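How to Put Together a Radio Segment With a Group of Teens

I have been helping young people make radio at Ramuvine for a good many seasons now, and every fall somebody writes to ask how we get from a room full of chatter to a finished segment. So I finally sat down to type it all out. It's written for a small crew with modest gear, and if your station is fancier than ours you can skip the parts about blankets.

What you'll need

A recorder or a laptop with one decent microphone, headphones (more pairs than you think), a stack of index cards, a clock everyone can see, and snacks. Please don't leave out the snacks!

Step 1: Pick one question

Give everyone an index card and 20 minutes, and ask them to write down a question they'd like to hear a stranger answer. A question works better than a topic. "School" is a topic, and you'll get mush. "What did you stop telling your parents in ninth grade?" is a question, and you'll have trouble getting people to stop talking. Read the cards out loud without names and let the crew vote.

Step 2: Write the opening, and only the opening

I ask for 200 words, no more, and I ask for it to be read aloud before anybody fixes the spelling. Writing for the ear is its own thing. If the reader runs out of breath, the sentence is too long, and they'll usually hear that for themselves before you've opened your mouth. Leave the middle and the end alone until you have your interviews.

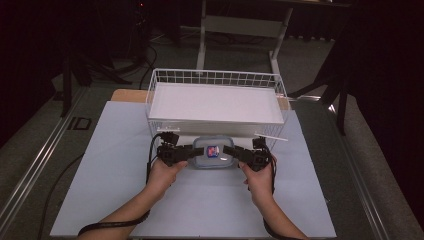

Estíbaliz Cordero wrote in to say that 200 words was far too many for her middle schoolers. They got nervous halfway down the page and started to rush, so she cut it to four sentences and had two kids trade lines. The nerves mostly went away, she said, and the trading made it sound like a conversation. I've since borrowed this for our younger group and I like it very much.

Step 3: Record somewhere soft

Hard rooms sound terrible. Our best sound at Paredes came from a coat closet in October, when it was full of jackets. If you have no closet, hang a couple of heavy blankets behind the person speaking. Keep the microphone a hand's width from the mouth and a little off to one side, which helps with those popping P's.

Before every take, record half a minute of the room with everyone quiet. They will giggle. Do it again. You'll want that quiet later, for smoothing over the cuts.

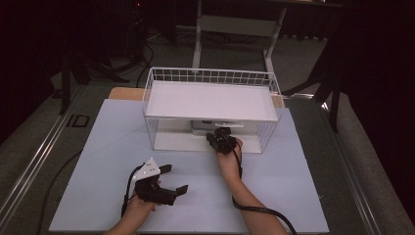
Have one person wear the headphones and do nothing else during the take. That listener is allowed to stop everything for a truck, a phone, or a squeaky chair — and it's a fine job for a shy kid, I've found, who often ends up running the whole session by spring.

Step 4: Cut it down

Listen all the way through once with your hands off the keyboard. Then have each crew member name the one moment they'd keep if they could keep only one. Build outward from those. Save every version under a new name, with the number at the end, and never call anything "final."

Step 5: Play it for somebody who wasn't there

Sit a parent or a friend down and watch their face. Wherever they look at their phone, mark the time and go back to that spot. Fix what you can in one more session, then send it off to your station along with the names of everyone on the crew, spelled the way they want them spelled.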